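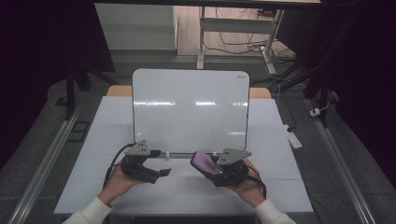
Chapter 6
Floors and Other Hard Surfaces

Every building has surfaces that people touch, walk on, or set things down on, and each of them has to be chosen, installed, and maintained. Chapter 5 dealt with walls. This chapter turns to floors, which take more wear than any other part of a room and cost the most to replace once the furniture is in.

By the end of the chapter you should be able to compare the common floor coverings, estimate the material needed for a simple room, and write a basic care schedule.

6.1 Choosing a Covering

A floor covering is selected for the traffic it will carry. A hallway in the Prakwood school building may see 500 people before noon, while a storage room down the same hall sees two or three. Putting the same product in both wastes money in one place or the other. Designer Krystyna Piątek asks her clients to mark a floor plan with the paths people walk most often, and she picks the covering for those paths first.
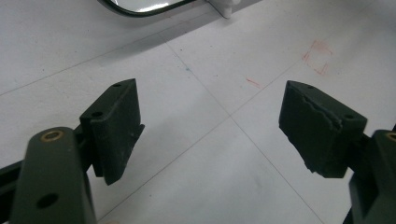
Hard coverings fall into three groups: stone, ceramic, and resilient sheet or plank. Ceramic is made from fired clay and is usually laid in mortar with grout between the pieces. Color affects upkeep as well as looks. A white tiled floor like the one in the photograph makes a room brighter, but it also shows dirt sooner than a medium gray or tan. Many owners accept the extra mopping in return for the light.

Key terms: substrate, grout, expansion joint, wear layer, slip resistance

Before You Read

Draw a plan of one room you use every day. Mark the door, the main walking path, and any place where water is likely to reach the floor. Keep the plan, as you will need it again in Section 6.4.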